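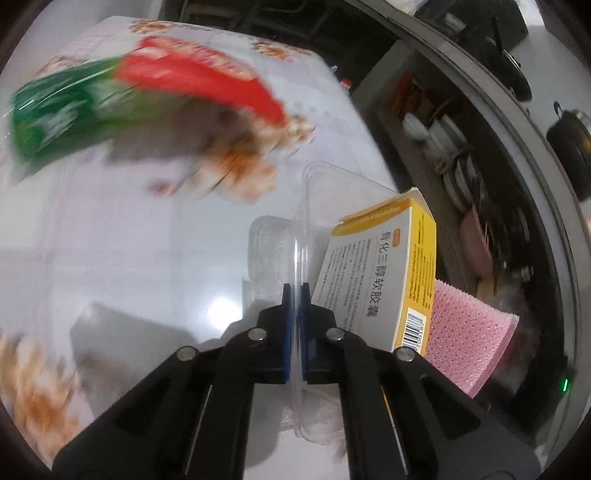
A clear plastic food container on a tablecloth.

Bring back the deposit jar

By Covadonga Moya
28/01/2021

My town council has spent most of the winter arguing over whether to ban single-use takeout containers. I think the ban as written is a mistake, and I say that as someone who has wanted less plastic in my kitchen for a long time.

The draft rule would stop restaurants from handing out plastic containers and require them to use paper or plant-based ones. It says nothing about what happens to those containers afterward. The town has no composting pickup. The paper boxes that hold soup or curry have a lining in them, and our hauler will not take them with cardboard. They will go to the same landfill as the plastic ones, in the same trucks, and the restaurants will pay more for them.

Cordero, the lunch place on the corner near my office, switched on its own last May. The owner showed me the invoices. A case of the new boxes cost her 60 dollars and a case of the old ones cost 30. She went back to plastic after four months. She is not careless, and she would like to do better. She sells rice plates to people who notice when the price goes up.

What I would like to see is a deposit. When I was a child, the dairy in my mother's town sold yogurt in glass jars, and you paid a few coins extra for the jar. You got the coins back at any shop that sold the yogurt. We kept the empties under the sink. I was sent back with them when the row got long enough to be in the way, and I was allowed to keep part of the money. It worked well enough that I never saw one of those jars lying in the street.

A version of this has been running in Rondard, two towns over from us. The program is called Grustora. You pay a two-dollar deposit on a sturdy lidded bowl, and you can return it to any restaurant that takes part. A small firm named Jandero collects the bowls, washes them and brings them back. It began with 400 bowls and has since ordered more. I have used it on and off for a year. The bowls are heavy, they are not pretty, and the lids take some force to open. I also had one forgotten in my car for weeks, and I went and returned it because I wanted my two dollars.

People raise fair objections. Washing uses water and heat. Collecting bowls takes a van. Some customers will never bring anything back, and those bowls have to be replaced. All of that is true, and the council should ask for real numbers before it signs a contract. But a deposit puts the cost on the person who keeps the bowl, and I think that is where it belongs. A ban on one material puts the cost on the restaurant and leaves our habits alone.

There is also the matter of what we already own. Plenty of households keep their takeout containers and use them again for leftovers, buttons, seeds or nails. My neighbor freezes stock in hers. The draft rule treats every plastic container as trash from the moment it is handed over. A better rule would let customers bring their own clean containers and protect the restaurant that agrees to fill them. Right now most places refuse, afraid of the health inspector, and the health code is vague on the point. Clearing that up would cost the town one page of text.

The council received 112 written comments on the draft. I read them at the library, and very few mentioned returns of any kind. Most were for or against plastic, as though the material were the whole question. The second reading has been put off until May, so there is time to add a section on deposits and another on customers' own containers. I have sent in my own comment asking for both.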